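Sunday, too early

Woke up at ten to six with the smell of garlic still on my hands, even after the lemon and the steel spoon and every other trick. So I made coffee and sat down to write this before the kitchen gets busy again.

Yesterday was the first proper sausage day since February. I'd ordered the pork shoulder from the butcher in Kumbridge, 14 pounds of it, and when I picked it up it was beautiful, really pale pink with a good thick cap of fat, so I didn't have to buy extra back fat like last time (last time was dry, last time was basically pencil erasers in a casing). I cut it all into cubes, spread it on trays and shoved the trays in the freezer until the edges went stiff. Then I ate a bowl of cereal standing up and called it lunch.

The plan was two kinds. Half was going to be my usual breakfast one, with sage and black pepper and a bit of maple, and half was going to be a try at the Uibo-style links I had at the market last fall and haven't stopped thinking about. Those are the ones with caraway and marjoram and something sweet that I could never put my finger on. I'd decided it was allspice. I'm less sure now! 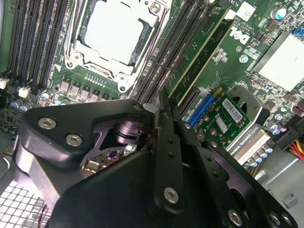 The grinding went fine. I did the coarse plate once for everything and then ran only the breakfast half through the fine one, because I like it softer. The Jumby (my grinder, a hand-me-down, heavier than a small dog) got clogged with sinew twice and I had to take the whole head off and scrape it out with a chopstick, and by then the meat was warming up so back in the freezer it went. I know people who have a nice cold garage for this. I have a kitchen that faces west.

Seasoning is where I always get nervous. I weigh the salt now – I used to do it by spoon and it was a coin toss every time. Then I fry a little patty and taste it, and then I add something, and fry another little patty, and by the fourth patty I'm not hungry and can't taste a thing. The breakfast one was right almost straight off. The caraway one was flat. More marjoram, still flat. A splash of cider vinegar woke it up a little, and then I went and stood in front of the spice drawer for ages and came back with nutmeg. Better. Closer, anyway. There's still a hole in the middle of it where the sweet thing ought to be.

I put the question up on the Stallamard sausage board while the mix was resting, with my whole recipe typed out, and then of course kept wiping my hands and checking my phone.
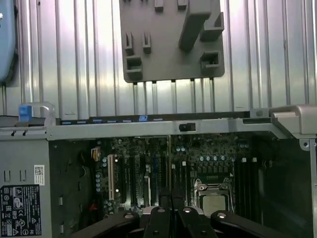 One reply said to forget the allspice completely and try onion, cooked down very slowly in lard until it's brown and sticky, then chilled hard before it goes anywhere near the meat. Somebody else came in under that to say yes, onion, but only a little, or the links won't keep and the casings split when they hit the pan.

Onion! I could have kicked myself. It makes complete sense, it's exactly that sort of sweetness, deep and a bit jammy. And I had onions. I had a whole bag of them right there by the door. But it was past four, and browning onions properly takes an hour if you're not cheating, and then there's the chilling, so I made a decision that I'm still pretty happy with. I stuffed the breakfast half and wrapped up the caraway half and left it at the back of the fridge for today.

Stuffing by myself is a comedy. You need one hand on the crank, one hand on the casing, and a third to catch the sausage as it coils up. I'd soaked the casings since noon and rinsed them through and they were lovely and slippery, a bit too slippery, and one whole length slid right off the tube into the sink. I had one blowout, near the end, where I got greedy and packed it too tight. The rest came out really even. I twisted them off into links, alternating directions the way you're supposed to, and only forgot which way I was going a couple of times. I ended up with 16 good ones plus a few ugly stubs, and a bag of loose meat I'll use for gravy.

We had the stubs for supper with fried apples and toast. Low heat, lid on for the first bit, then lid off to brown. They snapped when I cut them! I've been chasing that snap for so long. The maple was just enough that you'd notice it on the second bite.
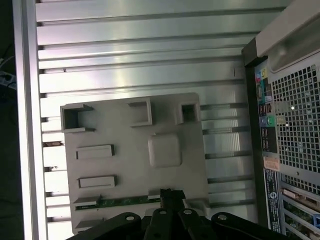
*Saturday, sausage day.*

Things to remember for next time, while I still do. Soak fewer casings, I always do far too many and then they go back in the salt looking sorry for themselves. Sharpen the grinder blade, or get it sharpened, because I think half of that clogging was a dull edge and not the meat. Buy marjoram somewhere other than the supermarket, where it smells of nothing. Write the salt on the recipe card in grams and in pen.

It's getting light now. I've got the onions sliced already, in the big pan with a spoonful of lard, on the lowest flame the stove will do, and they've just started to go see-through. I'll give them the full hour. Then they can go out flat on a plate in the freezer while I wash the stuffer, which I should have done last night and did not do.

If the caraway ones are any good I'll poach a few and take them over to the potluck with mustard and the rest of the rye. If they're not, it's breakfast links for everyone and I'll say that was the plan. Onions need a stir.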